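Filed under: Reviews | Remembrance & Keepsakes

The Siltitz Memory Book Kit, reviewed after one real funeral and a lot of glue

I've been putting off writing this one up because it wasn't a kit somebody sent me to try. I bought it with my own money the week after my aunt died, at one in the morning, on my phone, which I suspect is how most of these things get sold. But several of you have asked over the past few months what I'd suggest instead of the usual condolence book by the door, and I've now lived with this one since September, so let's get into it.

If you've never come across one, a memory book kit is meant to replace the book people queue up to sign at a funeral or a wake. You put loose cards out on the tables, people write whatever they like on them (a story, a line, a drawing if they're small) and post them in a box, and later you slot them all into an album. The Siltitz comes with 60 cards, a fold-flat card box with a slot in the lid, an album with pockets for the cards, a little easel sign, and a pad of corner mounts for photographs. It cost me a good bit more than a plain condolence book would have, and I did wince.

Ordering was easy enough. You can have the name and dates stamped on the album cover in silver or black, and I'd say go for the black, as the silver on their website looked very wedding to my eye. There's a box on the order form where you can say when the funeral is, and I was so grateful for that box! I filled it in expecting nothing and the parcel came with two days to spare. They'd also spelled everything properly, and if you've dealt with a printer who got the middle name wrong on an order of service then you'll know why I'm mentioning it.

So, the cards. These are the best bit by miles. They're a decent thick cream card, a touch bigger than a postcard, with faint lines on one side and nothing on the other. No verses, no doves, no lilies. At the top in small letters it says "I remember" and then it leaves you alone. I'd worried that would be too little to get people going, but the cards we got back were wonderful. With a signing book you tend to get the same sentence all the way down the page, everyone having peeked at what the person before them put. Sat down at a table with a cup of tea and a card of their own, people wrote paragraphs. My aunt's old neighbour filled both sides and asked for another one. I found out about a caravan holiday I'd never once heard mentioned, and a long-running feud over a hedge that I now know far too much about.

The surface takes biro and felt tip nicely. It does not take fountain pen – we had two cards where the ink feathered so badly you have to know the person to guess what they'd said. Fibre-tip pens are the thing to put out. There are no pens in the kit at all, and at this price I think that's cheeky. Buy more than you think you'll need, too, as they will go home in handbags.

Now the card box. Oh dear. It comes flat and you fold it up yourself, and the instructions are one drawing on the back of a slip of paper. I had it on the kitchen table the night before with a glass of wine and I must have put that lid together inside out three times. Once it's up it's fine to look at, a soft grey with a slot in the top, but it weighs nothing, so every time somebody posted a card the whole thing skated along the table. I ended up putting a bag of sugar in the bottom. If you're doing this at a crematorium reception room or a pub function room with a shiny table, do the same, or use a box of your own. A biscuit tin or a hat box would do just as well and might mean more to the family anyway.

The easel sign is all right. It says "Please share a memory" and it stands up. I'd have liked a couple of them, as we had people in two rooms and the ones in the back had no idea what the cards were for. A cousin wrote out a second sign on the back of an envelope and it worked perfectly well.

Then there's the album, and I've got mixed feelings about it. The cover is lovely, properly bound, a dark green cloth that feels like an old library book. The pages are stiff with pockets on both sides, and you slide the cards in from the top. They don't fall out even if you hold it upside down (I tried, over the bed). But the pockets only show one side of the card! If someone's written front and back, you have to pull the card out to read the rest, and I worry about how those corners will look in a few years. Half the good stories were on the backs. I can't understand how anybody designed a two-sided card and a one-sided pocket and thought they matched.

It's also full when it's full. There's room for the cards that come with it and then a few blank pages at the back for photos, and there's no way of adding more. We'd had a bigger turnout than expected and I'd bought a top-up pack of cards on the day before, plain ones from the stationer's in Usau, and they were a smidge too wide for the pockets. I trimmed them with a craft knife. Nobody needs to be trimming down a friend's handwriting at the dining table three weeks after a funeral, and I'd ask Siltitz very nicely to sell refill cards and extra pages.

The corner mounts are the sticky paper sort you lick. They taste exactly as they did in my childhood and a few of them have already pinged off. I went back over them with a glue stick, hence the title of this review.

A word on the online side. Inside the front cover there's a code that takes you to a private page where people who couldn't be there can type a memory, and you can print those out at card size. I nearly didn't bother, but my aunt had friends abroad and it meant a great deal to them to be included. Each message can run to 4,000 characters, which sounds generous and is, until you try to print one. The site shrinks the writing to fit on the card and I needed my reading glasses and a lamp. Shorter ones come out beautifully. The page stays open for a year and then you have to pay to keep it, and that's mentioned in very small print, so copy everything out somewhere safe before then. I've put a note in my diary.

I should compare it with something. A few years ago, for my father-in-law, we used the Lokier signing book, the padded one you'll have seen at funeral directors. It does what it does. You know who came, you have their names and sometimes an address for the thank-you cards, and it's half the price. What I will say for the Lokier is that it tells you who was there, and the Siltitz doesn't unless people remember to sign their card. We've got a handful of unsigned ones, including a really touching one about being lent money for a first deposit, and I'd dearly love to know who wrote it. If I were doing it again I'd have both: a plain book at the door for names and the cards on the tables for stories. Or I'd just write "please sign your name" at the bottom of the sign in big letters.

I've also had a look at the Ngubane memory jar, which a friend used for her mum. It's a glass jar with little slips of coloured paper that you roll up and pull out one at a time. It's a sweet idea and children take to it straight away, but the slips are tiny and you only get a line or two from each person. She keeps it on the windowsill and takes one out on birthdays. For a very small gathering I might go for that instead, and it would be much less work afterwards.

Because there is work, and I'd want anyone buying this to know that. The cards come home in a heap. You have to decide what order they go in, and whether the slightly rude one goes in at all (it did). I left ours in the box until after the new year and I'm glad I did. When I finally sat down to it, it took two evenings and I cried through a fair part of the first one and laughed through most of the second. My uncle has the album now. He keeps it by his chair, and he's read it to me down the phone as if I hadn't put it together myself.

So would I buy it again? Yes, for the cards and the cover. I'd bin the box, ignore the corner mounts, and go in knowing about the pockets. If your budget's tight, you could get a ream of good cream card cut to size at a print shop and buy a photo album with clear sleeves, and you'd have something that shows both sides. But I know what that week is like, and when you can't think straight there's a lot to be said for one parcel turning up with nearly everything in it.

What's good: the cards, the cloth cover, delivery that took notice of the date, the page for people far away.

What isn't: the flimsy box, one-sided pockets, no pens, no refills, the year's limit tucked away in the small print.

My score: 3 out of 5. It'd be a four with better pockets.

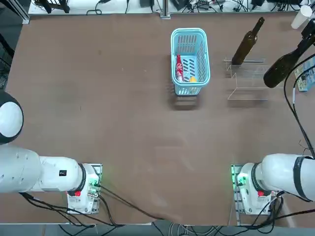 Marian Tolley
Reviews writer, keepsakes and stationery

Marian writes our reviews of memory books, sympathy cards and order of service printing. She buys most of what she tests and is slowly working through a long list of reader requests, with candle holders next and thank-you cards after that. If you've used a memory book kit yourself, leave a note in the comments about how it's held up, especially if you've had it a few years.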